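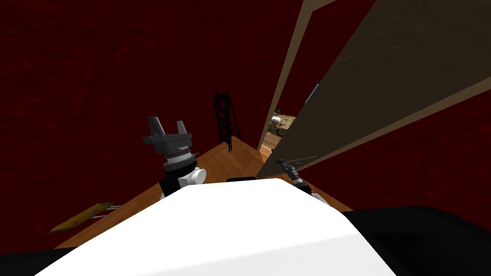
I went to Fairclough for a pie and came home obsessed with a library. Well, a former library: the old Curkach Reading Room, two doors up from the bakery, with a locked front door and a brass plate so worn I had to trace the letters with my finger.

The town's story goes that a schoolteacher opened it in April 1868 with 258 books, most of them hauled over the range from Jestberg by bullock dray. She'd already taught in three colonies by then (and fallen out with the school board in at least two), and she wanted somewhere the shearers and the shopkeepers' daughters could read the same newspaper at the same table. You can imagine how that went down! The subscription was 6 pence a month, and the minister preached against the novels.

I spent a happy afternoon with the borrowing ledger, which now lives in a cupboard at the Cludik museum. Her handwriting is gorgeous and her margin notes are savage. "Returned with jam." "Says he has read it. Has not." One poor fellow kept a history of Rome out for nearly 38 weeks, and I do wonder if he ever finished it.

She ran the place until she was 68, printed a little monthly paper of poems and weather and local grievances on a second-hand press, and left the lot to the town. The town, I'm sorry to say, sold the press. The books drifted off to the school, then to sheds and spare rooms, and a few still turn up at the church fete with her stamp inside the cover.

I bought one, a battered grammar with somebody's sums all down the back page. The museum's open again from 9th May, mornings only, and if you ask at the desk they'll get the ledger out for you. Get the pie first, they sell out by noon.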